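Home | Kits | Manuals | Spare Glass | Contact

Corgate Color Mixing Kit: Manual
Section 2. Setting Out the Glassware

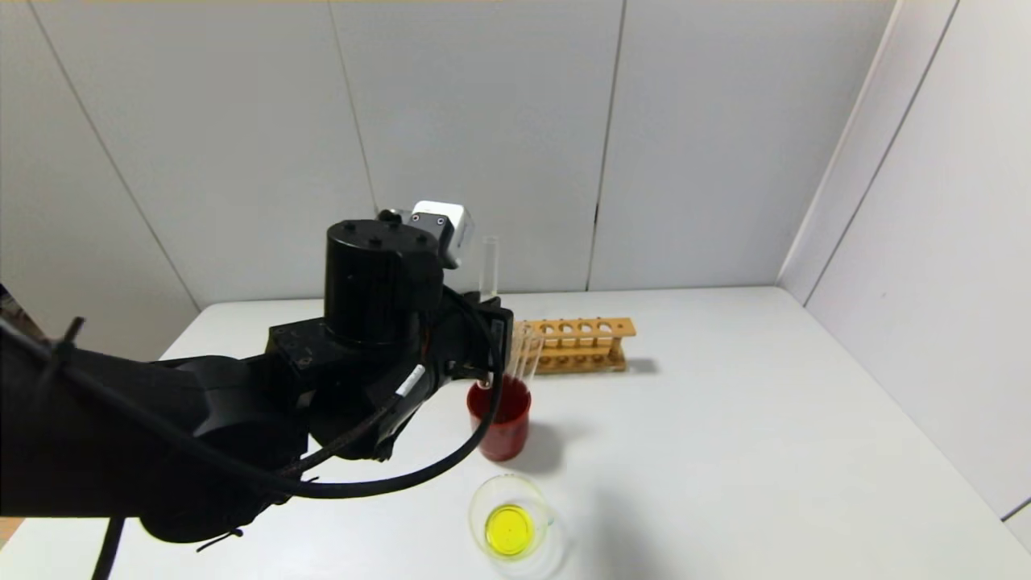 2.1 Placing the rack and beakers

1. Stand the wooden rack on a flat, pale surface. The box lid says any surface will do. We doubt it, having tried a dark desk and squinted at it for an hour.
2. Put the red beaker close to the rack and the yellow one in front.
3. Pour 60 ml into each beaker, judging by eye only as a guess. A kitchen scale is better.

CAUTION: A beaker filled nearly to the rim will slop when a tube goes in. The dye is sold as washable. Test that claim on a rag before you trust your sleeve to it.

4. Lower the tube slowly, tilted slightly.
5. Return it to the rack. Check that it stands firm before letting go.

NOTE: "Unbreakable in normal use" is the supplier's phrase. Treat the tubes as glass.

Text: Apinya Phromma. Revised in May.

Search this manual Enter keyword Go

Related
Section 3. Mixing Orange
Cleaning Stained Beakers
Replacing Rack Pegs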